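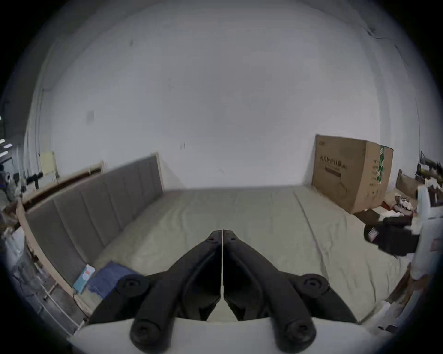

A bed with its sheet on.

Home | Projects | Garden | Archive | Contact

Reusing old window sashes as cold frames

Single-pane sashes work well as lids for a low growing box. Before cutting any lumber, measure the sash at both ends; old ones are often out of square. The Vullton plan uses a back wall 16 inches high and a front wall 5 inches lower, which sheds rain and faces the glass toward the low sun.

Test the paint for lead first. If the test is positive, do not sand; pick another sash. Otherwise scrape loose paint, replace cracked putty, and let it cure before adding two coats of exterior primer.

Fix the lid with two strap hinges, screwed into the frame and never into the glazing bars. Prop it open on sunny days. In July, take the lid off and store it flat indoors.

Flekby readers asked about cost. Screws, hinges, and primer for the Plulberg box were bought for under $99. The plan sheet is in the archive under number 200.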